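Gralla Heritage Seed Library
Progress report to the Noonan Fund
February 10, 2024

Quick one this time, sorry, we are in the middle of germination testing and the furnace man is coming back. Full budget sheet goes in with the spring report like we agreed.

Where we are

Seed cleaning done. All of it, including the beans from the Perosia plots that came in wet last fall and had to be spread out on window screens for weeks. Lost a few lots to mold. Mostly pole beans, one squash. The squash hurts because we only had the one grower for it. She thinks she has a jar in her freezer from a couple years back and is going to look.

Catalog is at 80 varieties entered, with grower notes, days to maturity and where the seed came from. The original plan said we would be finished with this in January. We are not. What slowed us down was the handwriting on the old envelopes, and the same tomato turning up under three different names. We decided to keep all the names and list them under one entry. Slower but people search for the name thier grandmother used.

Germination tests

Running on paper towels in the back room, same method as last year. 10 seeds per towel, rolled, bagged, checked at 7 days and again later for the slow ones. Peppers are slow as always. Lettuce good. Onions poor, which everyone expected, onion seed does not keep. We'll pull the onions out of the lending drawers and ask for fresh seed this summer.

Anything that comes up weak gets flagged for a grow-out. 6 varieties flagged so far. Need growers for all of them and so far have firm yeses on only the two peas.
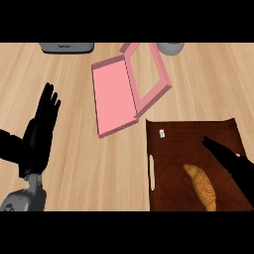
Tabletop with light tan wood planks, computer rendering.

Lending drawers

Moved out of the hallway and into the reading room at the Gralla branch. Much better. People can actually stand there and browse without blocking the restrooms. Labels are holding up. The drawer runners are not, two of them stick badly and one came off completely. Ordered replacements out of the supplies line, small amount, receipt is in the folder.

Returns from last season were lower than we wanted. A lot of borrowers took seed and grew it fine but never saved any, or saved squash that had crossed with the neighbor's. For this year we're putting a colored dot on the easy ones (beans, peas, tomatoes, lettuce) and steering beginners to those. Squash and corn only with a conversation first.

Software

Switched the checkout records to Vurkidness in January. Import went OK apart from the dates, which all came across backwards, day and month swapped. Fixed by hand over two evenings. It prints the envelope labels directly now so that saves a step. Does not do waiting lists. We're keeping those in a notebook for the time being.

Training

One seed saving class held at Perosia, full, with people standing at the back. Second one got snowed out and is being rescheduled. Handout has been rewritten and shortened, the old one was too long and had the wrong spacing for carrots. If the Fund wants copies we can mail some.

Problems

Furnace in the back room. Quit twice since New Years. The seed in storage is fine, cold suits it, but the germination towels need to stay warm and we had to start one batch of tomatoes over. Space heater in there now, not left on overnight.

Humidity in the storage cabinet is higher than it should be. Swapping in new desiccant packs next week and checking the door seal. If the seal is shot we may ask to move a little money from printing to equipment. Would like to know if that needs a formal letter or if an email is enough.

Spending

On track overall. Under on travel, over on envelopes. We went with the better coin envelopes after the cheap ones split along the bottom and dropped lettuce seed all through a drawer.

Next

Finish the germination tests. Finish catalog entry, then get someone who is not us to proofread it. Find growers for the flagged varieties. Reschedule the class. Seed swap at Gralla before planting time, room is booked, flyer not started.

Still waiting on the signed copy of the amended agreement from your office, could someone resend it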